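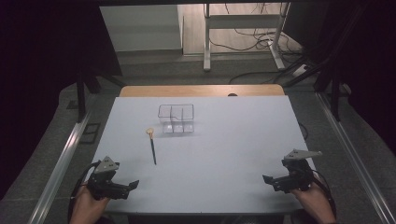
Ticket 1240
Queue: Dukemcombe / Studio supplies
Opened by: Elli Nurmi
Subject: Organizer trays, dividers not holding + fan brushes dont fit
Status: Reopened (was Closed)

8:40 am
Reopening. Same problem as last month. Clear 3-compartment trays from Aaltonen, the dividers pop out of the slots when you put anything heavier than clips in them. Brushes slide under into the next section. Also fan brushes too long to lie flat in a compartment, heads get bent against the wall.

Need this sorted before the October classes, we have 12 kids per table and everybody shares.

8:55 am
Supplies desk: Which batch? There's a sticker on the outer carton, not on the tray.

9:10 am
Carton says 370. Other carton has no sticker, somebody tore it off for the return label I think. Treating both as same for now.

9:30 am
Tried so far:
- pushed dividers all the way down. Click on one side only. Came out again after 5 min
- swapped dividers between trays. No change
- washed tray in warm water w/ dish soap, dried, retried. Slightly worse if anything
- turned divider upside down. Fits tighter!! but sits a little high so lid wont close. We don't use the lids so maybe ok

9:45 am
Supplies desk: Upside down is not how they are meant to go but if it holds, use it. Can you check if the slot has a burr of plastic at the bottom? Mistdale site had that.

10:05 am
Checked. Yes on two trays, small lump at bottom of the slot. Scraped with a craft knife, divider goes down properly now and stays. Third tray no lump and divider still loose. So thats 2 different problems.

10:20 am
Supplies desk: Loose one is probably a short divider. Measure against one from a good tray pls.

10:35 am
Yep it's short. Not by much, you only see it if you stand them next to each other. Set the tray aside with tape on it, DO NOT USE.

Quick fix for the short one: dot of clear glue at each end. Left overnight on the test tray from the spring lot and that one has held up to 2 weeks of classes. Cant take the divider out for cleaning after though. Paint gets in the corner, you need an old toothbrush.

10:50 am
Brushes, separate issue but leaving it on this ticket bc I dont have time for another form.

Fan brush doesn't go in the tray flat. Standing it bristles up in the tray = tips the tray. Lying it across the top = gets knocked off by sleeves. Went through the Drindero catalog for a longer tray, they have one but only with a single compartment, no good for us.

What works: trays for small stuff only (sponges, clips, pencil ends). Fan brushes go flat on the table next to the tray, at the end of class into the tall jar, handle down. Rinse first, shape the fan with your fingers. If it dries bent it stays bent, soaking didn't bring ours back.

11:15 am
Supplies desk: OK. Replacement divider requested from Aaltonen, will update when they answer. Want the brush part closed?

11:20 am
Yes close the brush part. Leave dividers open til I have the part in my hand. Last time it got closed as "shipped" and nothing came.

Also pls tell Mistdale about the craft knife thing, they were binning theirs.

2:30 pm
Update from me. Did the rest of the open carton. Same lump on most of them, scraped, all hold w/ a full load of pencils. Haven't opened the carton with the missing sticker yet, will do when I get the storeroom key back.

Status: Waiting on supplier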